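Sorting out the windowsill

Wednesday, May 8, 2019

The windowsill in the back room has been the dumping ground since we moved to Wandow. Anything that came in the door and had no home went there. Last weekend I finally cleared it, and it took most of Sunday morning for a ledge you could dust in 2 minutes.

The plants were the main problem. They had been shuffled along to make room for other stuff until the leaves were pressed up against the glass, and a couple had gone brown at the tips. I trimmed those off and gave each pot a quarter turn. I also wiped the leaves with a damp cloth, as they were grey with dust from the neighbours' reno.

Then the boxes. I keep boxes for far too long in case something has to go back under warranty. I flattened the ones for things we've had more than a year and put them in the recycling. The rest will go on the Clidberg shelf in the hallway once I find the missing bracket.

Bottles came last. We seem to collect them – half of them get a few mouthfuls taken out and then sit in the sun for a fortnight. I've started refilling them from the tap for watering, 200 mL to a small pot and a bit more for the thirsty ones. The caps stay on so the cat can't tip them over. 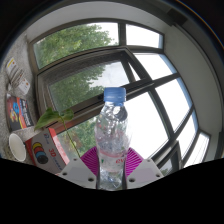

Lai says to rinse them properly first and never leave them in full sun, because they go green inside by the end of the week and the plants don't thank you for it. A proper watering can would last longer, and Resside had small ones for 6 dollars.

Fair enough. I'll have a look when I'm next in there for potting mix. In the meantime the bottles are free and they fit between the pots.

The blind still needs a new cord, and the sill could do with a sand and a coat of paint. I'd like to get the painting done before August.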